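### 4.3 Fitting and pairing the transponder

The Evton timing transponder is supplied with a floor bracket, two clips and a charging lead. Fit it before scrutineering. A kart without a working transponder is not timed and does not appear on the grid sheet.

**Caution:** Switch the engine off and let the exhaust cool before working near the floor tray.

1. Charge the transponder until the green light stays on.
2. Clean the floor tray under the steering column with a dry cloth.
3. Fix the bracket with the two screws provided. The arrow must point toward the front bumper.
4. Check that there is no metal or carbon between the underside of the bracket and the track. If the tray is solid metal at this point, use the seat bracket (section 4.5).
5. Slide the transponder in from the rear until both clips close.
6. Measure from the front edge of the bumper to the center of the transponder. Write this distance on the kart card in millimeters. The maximum is 900.

**Note:** Karts entered at Starnenia also need a cable tie through the rear hole of the bracket. Trim the loose end flush.
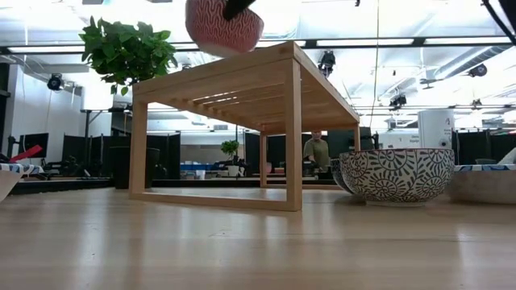
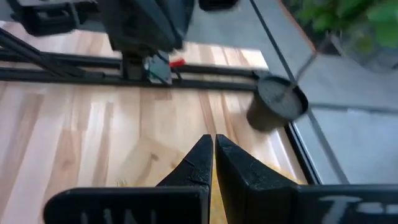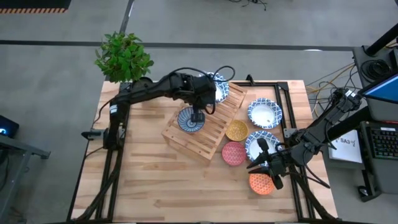
7. Open the Mindura race control program and select **Entries**, then **Devices**.
8. Hold the transponder button down for 8 seconds. The light changes from green to flashing amber.
9. Select **Search**. The serial number is shown in the left column. Compare it with the number on the label.
10. Drag the serial number onto the kart number. Do not type it by hand.
11. Push the kart over the pit exit loop at walking pace. One pass must be recorded.

If two passes are recorded, the loop gain is too high. Lower it by one step and repeat step 11. If no pass is recorded, check the arrow on the bracket, then the battery level.

**Caution:** Do not pair more than 40 transponders in one session file. Split larger entries by class.

#### Battery and storage

A full charge covers a normal race day, including practice. Recharge overnight at two-day meetings. Units stored after the last July round should be left half charged, away from fuel and cleaning fluids.

#### Error codes

- **E1:** low battery. Charge before the next session.
- **E3:** serial number already in use. Remove the old entry under **Devices**.
- **E7:** loop not found. Check the connector at the decoder box.
- **E9:** memory full. The unit holds 2,608 passes. Download the log, then clear it.

For the Mészáros loop decoder, see section 5. The gain steps are numbered in the opposite direction on that unit.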